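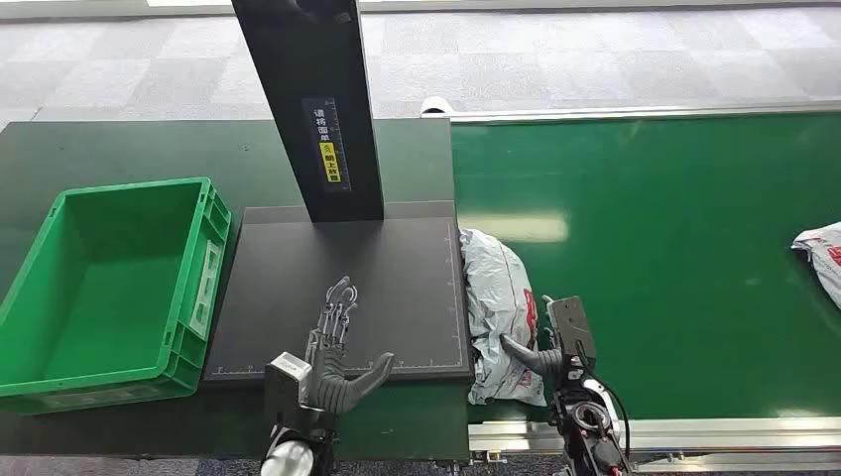

Drosia Overhead Document Scanner: Five Months of Recipes, Receipts and One Angry Aunt

My grandmother left behind a great many recipes and no system. Some are on index cards. Some are on the backs of gas bills. One, for a walnut cake I would gladly commit a misdemeanor for, is written around the margins of a funeral program. When the family decided that somebody should scan the lot, I made the mistake of owning a laptop.

A flatbed was out. Half the cards are stuck into a scrapbook with a spine like a retired wrestler, and pressing it flat against glass would have finished it off. So I bought the Drosia, the kind of scanner with a camera on a post that looks down at whatever you put under it. I've now run 1519 pages through it, a figure I know only because the software insists on telling me every time I quit.

Setting up

Post into base, two screws, one cable, done. The screws come in a bag with a third screw that goes nowhere. I've kept it in a drawer in case Drosia calls.

The software is called Gestitia and it's a separate download. It wants an account. It wants to know my job title. I put "granddaughter" and it accepted this, then offered me the small business plan. You can skip the plan, but the skip button is gray on slightly lighter gray, so bring your glasses.

How it scans

Fast, and mostly very well. A plain card takes as long as it takes to put down the card. Pencil comes out darker than it looks in real life, which rescued several things we'd given up on, including a whole page of pickles. Color is a touch cold. Butter stains come out looking like tea stains, and I can live with that.

Thick books are where it earns its money. Gestitia finds the curve of the page and irons it flat, and on nine pages out of ten you'd never know. On the tenth it decides the curve is somewhere else and you get a recipe that appears to be going down a drain. Scan it again, turned a few degrees, and it usually behaves.

Glossy paper is a pain. The built-in lamp leaves a white blob right in the middle of any magazine clipping, always over the oven temperature. Turn the lamp off and use a window. I did all of mine before 11 in the morning, when the light in my dining room is decent and my relatives aren't up yet.

Reading handwriting

The box promises it. The box is an optimist. Typed pages came through clean, down to the commas. My grandmother's handwriting did not. "Fold in the whites" became "Fold in the whales." "Simmer gently" became "Summer Kenny," and Kenny has since joined the family as a sort of patron saint. I ended up typing 528 titles by hand so we could search for them. If your ancestors wrote neatly, you may do better.

My cousin Rigoberto Yupanqui, who is patient in a way that worries the rest of us, tried training it on her letters for a weekend. It improved. Whales are now "whites" most of the time. It still can't do her sevens.

Against the Dondby

Lizeth Muñoz, two doors down, has the Dondby, which costs less, and she let me borrow it for an evening. It folds up smaller and its lamp is kinder to shiny paper. It's also slower, it hates anything thicker than a paperback, and it beeps. Every page, a beep – and no setting to stop it that either of us could find. Her dog leaves the room when it comes out. For loose receipts I'd buy the Dondby and some earplugs. For a scrapbook, pay the difference.

Gripes

The cable is too short. The foot pedal is extra, and you will want the foot pedal, as both your hands are busy holding the book open. The manual shows a different model. Saved files are named with a string of numbers that mean something to Gestitia and nothing to me, and you can change the pattern only before you start a batch, never after.

Also, my aunt would like it recorded that she was against the whole thing, and that the walnut cake was supposed to stay secret. It has since been emailed to eleven people.

Support

I wrote to them once, about the whales. A reply came the next day, polite, suggesting I clean the lens. I cleaned the lens.

Four stars. I've moved on to my late uncle's papers from his years at the Ccori hardware store, mostly invoices, all typed, and the thing reads them beautifully. No one has asked to see a single one.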